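Home | About Us | Classes | Table Linens | Visit | Contact

About Langlois Table & Cloth

Langlois started in the back half of a hardware store in Dramville, with one cutting table, two sewing machines and a good deal more fabric than we knew what to do with. We've been at it for 40 years now, and we still hem every tablecloth the slow way, with mitered corners and a double fold, the kind of finish you only notice when you turn the thing over (and we do hope you'll turn it over!).

Most of what we sell is for everyday suppers. We like a cloth with some weight to it, one that can go through the wash on a weeknight and be back under the plates by breakfast. Our cottons come to us through Travero, a mill agent we've bought from since our second year, and we wash a piece of every bolt before we cut into it, so the shrinking gets done here and your cloth still fits in July.

We also teach. Our evening hemming class starts at 6:30 and runs for two hours, and you're welcome to bring your own fabric, or that old curtain you've been meaning to do something with. Coffee is on us, and the cookies usually are too.

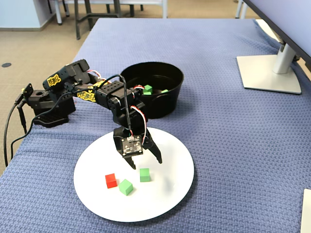

One customer wrote to us that she had bought her first cloth for a wobbly card table, moved it to three apartments after that, and now puts it out for every birthday, gravy stain and all. We'd be glad to hear about yours. Come by the shop at 3737 Asport Road, and bring your table measurements if you have them handy.

Contact Us | Shipping & Returns | © Langlois Table & Cloth | Back to top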